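18/05/2023, Stillport workshop, bench 2

Soda back on the bench. Yaw's note says the rattle is "the housing, obviously". I don't find it obvious. Every rattle in this building gets blamed on a housing until somebody takes one off.

Ran it at 400 rpm for 20 minutes with the grey cover on. Noise came and went. Philomena heard it on the left, I heard it underneath, Kobina heard nothing and went to lunch. So much for the listening test. Ran it again at 945 and it was quieter, and I can't see how a loose cover would manage that.
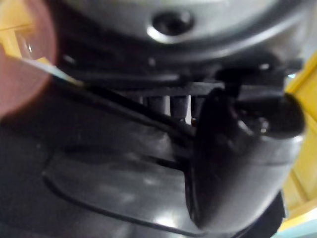
Underside of the grey housing, three pegs in the gap.

My money is on the pegs, though not much of it. Ohemaa reckons they're only there to locate the cover and carry no load. Maybe. The drawing from Nyamweya doesn't show them at all, so I'm not taking its word on the clearances either. The black run below the housing is another candidate — Yaw calls it a strap, the parts list calls it a cable, and neither has been checked.

To do: feeler gauge between pegs and cover, then run with the black piece held clear. No foam tape this time. We taped the last one in November and learned nothing.

Aroha wants it signed off this arvo. I'm not signing on a maybe.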